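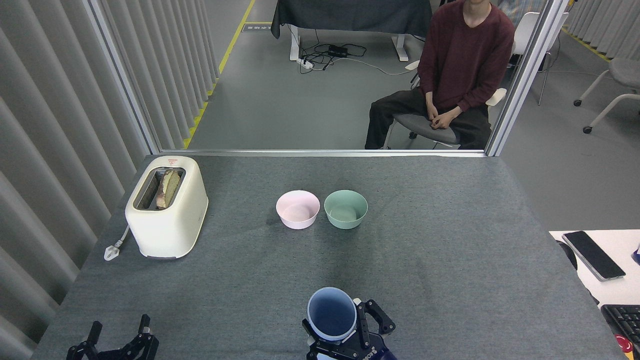
Item 4, countertop toaster, cream finish. Plug out, lying on the table.

Turklow Building, second floor kitchenette
Portable appliance and kitchen safety check, August
Inspector: Timo Fuchs
Reviewed by: Chae-won Wang

Result codes: P pass, F fail, C pass with comment, N/A not applicable

1. Outlets and wiring
1.1 Outlets near sink are GFCI protected: P
1.2 GFCI trips on test button and resets: P
1.3 Cover plates intact: F
Comment: Plate left of the refrigerator is cracked at the lower screw. Replace. Outlet taped over until then.
1.4 No extension cords in permanent use: C
Comment: One cord was feeding the Trotar water boiler. Removed during the check. Boiler now on the wall outlet.

2. Refrigerator
2.1 Door seal clean and closing fully: P
2.2 Condenser grille free of dust: C
Comment: Vacuumed. Was also marked at the last check. Move to a shorter interval.
2.3 Clearance at rear at least 3 inches: P

3. Microwave
3.1 Door, hinges and latch undamaged: P
3.2 Stops when door is opened: P
3.3 Interior coating intact: P

4. Toaster
4.1 Cord and plug free of cuts or scorching: P
4.2 Lever releases by hand at any point in the cycle: P
4.3 Crumb tray emptied: C
Comment: Tray was about half full. Emptied.
4.4 Placed clear of paper, curtains and overhead cabinets: P
4.5 Asset tag present: F
Comment: No tag on the underside. Number 510 assigned, tag to be printed.

5. Fire equipment
5.1 Extinguisher mounted, pin and seal in place: P
5.2 Gauge in green zone: P
5.3 Fire blanket within reach of the cooking area: C
Comment: Dafis blanket is behind the door when the door is open. Move to the opposite wall, pull tabs at 59 inches or lower.
5.4 Exit route clear: P

6. Storage
6.1 Cleaning products kept apart from food: F
Comment: Plastik degreaser found on the dry goods shelf. Moved under the sink. Shelf to be labeled.
6.2 Heavy items below shoulder height: P
6.3 Gas appliances: N/A

Open items: 1.3, 4.5, 5.3, 6.1
Item 1.3 to be closed within 5 working days. The others carry over to the next check if still open. C.W.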